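The year I learned to steam

I came to steaming the way I come to most things, which is by being given too much cabbage. My neighbour Ebise Gidey has an allotment and a generous heart, and last July she left 3 of the things on my doorstep, each as big as a football. I'd boiled cabbage all my life and never once looked forward to it. So I rang my friend Selamawit Abera, who cooks for a living, and she said, very patiently, 'Have you tried not drowning it?'

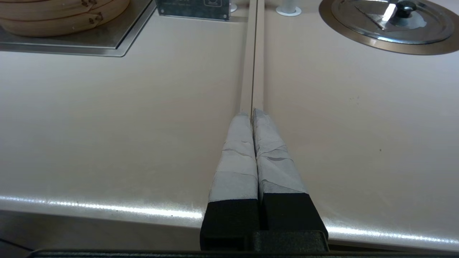
Steam is gentle stuff, but you do need to give it a bit of time to get going. I was hopeless at waiting. I'd throw everything in over a barely warm pan and wonder why my carrots could have been used as drumsticks! Selamawit made me start again with the water at a proper rolling boil and the lid kept firmly on. She also made me clear a decent stretch of worktop first, and a broad pale beige one like this is lovely for rolling out dough, though mine at home is half that size and mostly toaster. Once there was room to work I stopped panicking, and the cabbage came out sweet and green with a little bite left in it. I ate a whole bowl with butter and black pepper, standing up.

After that I got greedy. Fish, dumplings, a sponge pudding that took most of an evening (worth it). Bamboo baskets let you pile supper up in layers, so the slow things go at the bottom and the quick things on top, and you only pay for one ring on the hob.
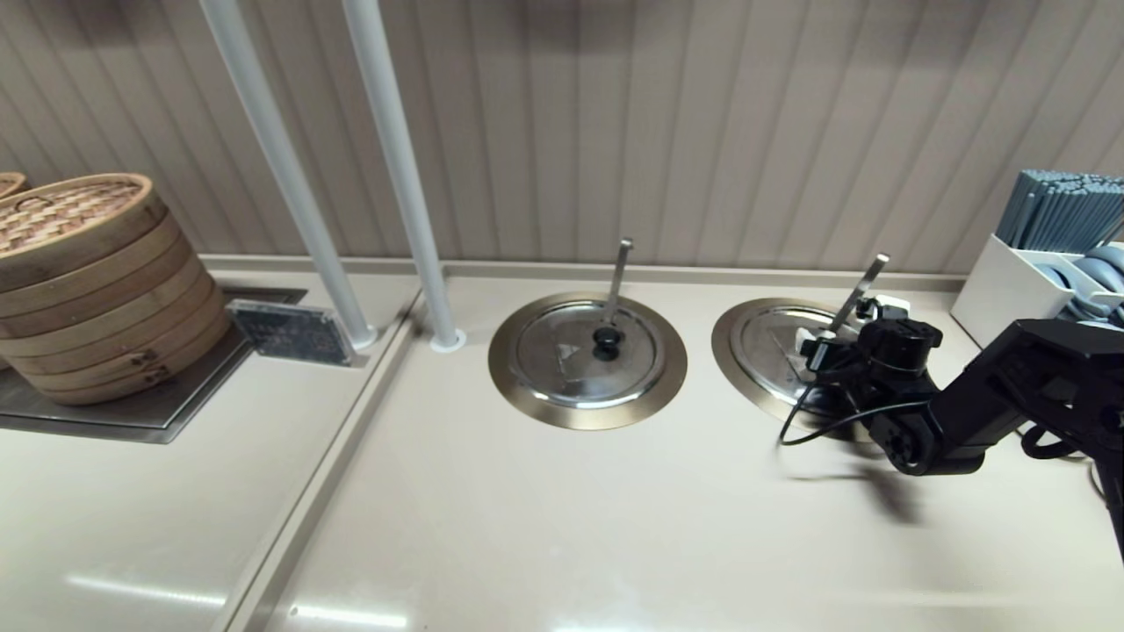 Buns, and how I ruined them

My first buns were flat as beer mats. I'd rushed the dough, obviously, and then I kept lifting the lid to have a look. Mulugeta Degefa, who runs the evening class I finally signed up for, lines his baskets with cabbage leaves – so that's another use for Ebise's monsters – and he leaves big gaps between the buns so they can puff up without sticking together. 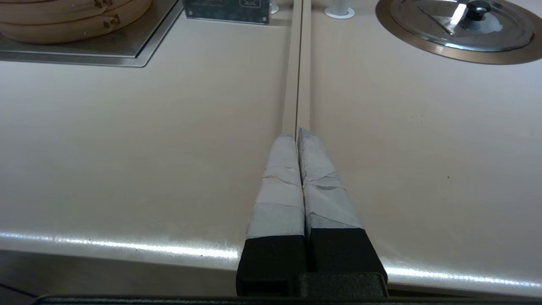 Plenty of clear worktop makes bun night easier.

My second batch rose beautifully. I took four round to Ebise while they were still warm, and she sent me home with a marrow.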